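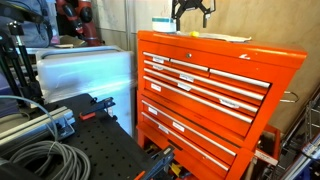 The orange tool chest at the Stalberg lab, with the gripper above its top surface.

Stalberg occupies the ground floor of a former rope works in Stustgate, built in 1916 and still signed as such over the loading door. I went in March to look at the software, having read the release notes for Pirihi and understood perhaps half of them. Pirihi is the lab's manipulation stack. Ballow, the planner underneath it, is maintained separately and can be run without the rest. Rochelle Tipoki gave the tour, which began at 9:30 and overran into lunch.

The test problem is a tool chest. Several of the lab's earlier benchmarks used blocks on a table, and Tipoki dropped them when every method tried scored close to the ceiling. A chest of drawers offers long bar handles at a shallow angle, small gaps between drawers, glossy paint and a flat top where things get left. The robot has to move around all of it without touching what it isn't meant to touch.

Perception

Pirihi keeps two representations of the workspace. The first is a coarse occupancy grid fused from the depth cameras, refreshed continuously and used only for collision checking. The second is a list of tracked parts, each with a pose, a covariance and a timestamp. Drawers are modeled as prismatic joints with an unknown travel limit, and the handle is a rigid child of the drawer front. Nothing in the grid knows what a drawer is, and nothing in the part list is used to clear space in the grid. Tipoki was firm on that separation. In version 1 the two were merged, and a bad handle estimate could delete an obstacle.

Reflective surfaces are the standing difficulty. Depth returns from painted metal drop out wherever a highlight sits, and the highlight moves when the wrist does. Version 2 handles dropouts by marking the affected cells as unknown and treating unknown as occupied for the arm links but as free for the fingertips during a declared contact phase. I asked who declares it. The task script does, explicitly, and the flag expires after a timeout whether or not contact was made.

Parallel handles cause a second problem. Seen from close up, one bar looks much like the next, and a line detector will happily lock onto the wrong one. The tracker therefore refuses to associate a handle by appearance alone. It carries the last good pose forward through the arm kinematics and accepts a new detection only inside a gate around that prediction. If the gate is empty for too long, the arm backs off along its approach path and looks again from farther out. I watched this in the replay tool, where the gate is drawn as a thin ellipse over the camera stream. It is a plain tool and a good one. You can drag the time slider and see the planner's inputs, the chosen trajectory and the measured joint torques on one axis.

Planning

Ballow samples in joint space and then smooths. There is nothing unusual in the sampler. The interesting part is what it does with constraints. A drawer pull is expressed as a task frame fixed to the handle, with one free translation and bounds on the other five degrees of freedom, and the smoother is allowed to use those bounds. Earlier code pinned all five. The arm would then reach awkward wrist configurations halfway through a pull and stop. Letting the wrist roll a little inside its bounds removed most of those stops, according to the run logs I was shown.

A full replan on the lab's workstation takes 38 milliseconds at the median. The slow tail is much worse, and Tipoki put the histogram on the screen before I asked for it. The tail comes from queries near the side of the chest, where the elbow has few places to go. When a replan misses its deadline the controller holds the end of the last valid segment, at reduced stiffness.

Trajectories are stored with the hash of the grid they were planned against. If the grid changes in any cell the swept volume passes through, the trajectory is invalidated and the arm decelerates. This sounds conservative and was, to begin with, close to unusable: sensor noise flipped cells on the boundary and the arm stuttered. The fix was a hysteresis band on cell state – dull work, by Tipoki's account, and worth more than the new smoother.

Control

The low level is an impedance controller with gains scheduled by phase: free motion, approach, contact, retreat. Phase transitions are logged with the condition that fired them. Pull force is capped separately from the impedance gains, which means a stuck drawer produces a clean stop and an error code. I saw error 101 a good deal during the replay session. It stands for "resistance before expected travel" and covers a locked drawer, a jammed drawer and a grip on the trim where the handle should have been. The three are not distinguished.

Small objects on and in front of the chest go through the same pipeline with a different task frame. For a part with a hole in it, the grasp generator proposes candidates on the outer edges and discards any where a fingertip would close over the opening. Cloth is the weak point. The grid records it as a solid of whatever height it had when last seen, and anything lying on it is assumed to have a rigid support.

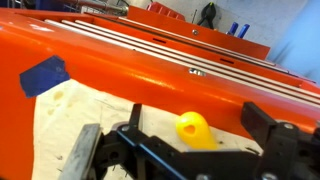 Rhys Bolger would have left the wrist camera out of the collision grid altogether. He argued, at some length and over sandwiches, that a camera that close to the work sees too little and moves too much, and that every cell it writes has to be defended against its own calibration error. Better, in his view, to use it for the gated handle and grasp estimates only and let the fixed cameras own the map.

Tipoki's answer was occlusion. Once the gripper is down under an overhanging edge, the fixed cameras lose the fingertips and much of what is next to them. The current compromise weights wrist updates by range and discards them during fast motion. The discard threshold is a constant in the configuration file, with a comment above it asking for something better.

Tooling

The lab keeps every run. Each one is saved with its configuration, the commit, the calibration files and the raw streams, and the replay tool can rerun perception or planning offline from any timestamp. Regression tests draw on a curated subset of failures. A change to Ballow has to pass them before it goes near the arm, and a change to the gain schedule also needs a supervised session at low speed.

Documentation is uneven. The planner API is described well, the part tracker hardly at all, and the phase conditions are best read in the source. Build instructions assume the lab's own network mounts, and I gave up on the perception module after an hour that evening. Ballow alone compiled without trouble and ran its sample queries on my laptop.

Visitors are taken by arrangement, mornings only. The loading door is the entrance; the one on the street side is kept shut. Bring your own logs if they are in a common format, as Tipoki offered to load mine into the replay tool and I had none with me.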